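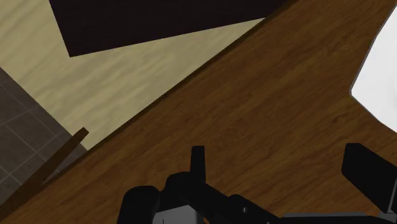

Start with the simulator and go to the real arm only later, was the first advice our group received at the Gorent open day, and it was said before we had even put down our bags. Our guide answered that most visitors want to do it in the opposite order. We followed the advice.

Student project report, automation course, group 4
Visit to the Gorent training hall in Hotuvmont

1. Purpose of the visit

Our course project is about picking objects from a table with a two-finger gripper. We had read about the subject, but no one in the group had yet controlled an arm. The visit was made in September, and 22 students took part. We were divided into small groups, and each group had 12 minutes at every station.

2. The simulation station

The simulator is named Gakilon. The view used for our task is taken from close to the gripper, so the two black fingers are always in the lower part of the screen. Behind them is a wooden table, and in our task there was a white object at the right side of it. The fingers were open and there was bare wood between them.

I found this view difficult at the beginning. One finger looks slim and the other looks much wider, and the table is turned diagonally on the screen. When I pressed the key for "left", I expected a movement along the table edge, but the arm moved in its own direction. After several attempts I learned to look at the fingers and not at the edge.

The staff told us that the exercise had been run 3501 times before the open day, and that the results are saved for later study. We asked how many of these attempts were successful, but this number was not available at the station.

3. The demonstration with the real arm

The second station was prepared by the company Godinho. A real arm moved small boxes from one tray to another. The boxes weighed 400 grams each. The movement was slower than we expected. The operator explained that the speed had been reduced for visitors. One box was dropped, and the program had to be started again from the first position.

4. What we will use in our project

We will make the first tests in simulation, with a single object on the table. We also want to add a second view from the side, as it was hard for us to judge the height of the fingers from only one view. The question of lighting is still open. It was not discussed during the visit, and we have sent a message to Gorent about it.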